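September, notebook, dye work, continued

Started at 8:40. The madder bath from yesterday stayed in the pot overnight with the lid on. The color of the liquid is deeper now, more brown than I want. I strained it two times through the old cotton and put it back on low heat.

Wool is from Cluneck, the same sheep as the spring order, but this lot feels more greasy in the hand. I washed it again before the alum. Weight of the dry skeins together is 239 g. I write this down because last time I forgot and then the percentages in my notes had no meaning.

Water. This is the main question of the week. The tap water in Vistunberg is hard and it gives me a warm brick red. The rain water gives a duller one, almost orange. In the Kadard booklet they write that chalk should be added when the water is soft, and this agrees with what I see, but they do not say how much. So I made jars:

Jar 1 – rain water, nothing added
Jar 2 – rain water, small pinch of chalk
Jar 3 – rain water, double of jar 2
Jar 4 – tap water, nothing added

Every jar got one short length of the mordanted yarn and the same spoon of strained madder. They stand in the big water pan so the heat is equal for all. I keep it at 60 degrees. Above 70 the brown comes out of the root and then it can't be repaired, I learned this with the Văduva blanket.

10:15. Jar 3 and jar 4 are already close to each other. Jar 1 is pale. Jar 2 I can't judge yet, the glass is a little cloudy and I don't trust my eyes through it.

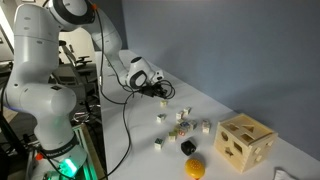
11:30. Lifted the yarns for a moment with the glass rod and turned them. Jar 2 had one side lighter, where the yarn was touching the wall. My mistake, I tied the knot too tight again. For the next series I should wind it loosely in a figure eight with 2 ties and leave some room.

The thermometer with the red cap shows 3 degrees more than the other one. I used the other one for everything today. Please, whoever takes the red one, write it in the margin.

13:00. Heat off. Everything stays in the jars until it is cold.

While waiting I looked at the old samples from the Văduva order. The card says "tap, no chalk, alum 15%" and the red is still good after the window test, only the end of the strip has become a bit pink. The weld yellow beside it has lost much more. I would not promise weld to a customer for curtains, for a scarf maybe yes.

16:20. Rinsed. Results wet, so not final: jar 3 the best red, jar 4 nearly the same but with more brown. Jar 2 is between, jar 1 is orange as expected. Hanging in the shade now.

To do:
– compare dry, in daylight, before noon
– repeat jar 3 with a weighed amount of chalk, a pinch is not a unit
– lift after 7 hours as well, to see if the long time does anything
– order alum, the bag is almost finished
– ask Cluneck if they changed the washing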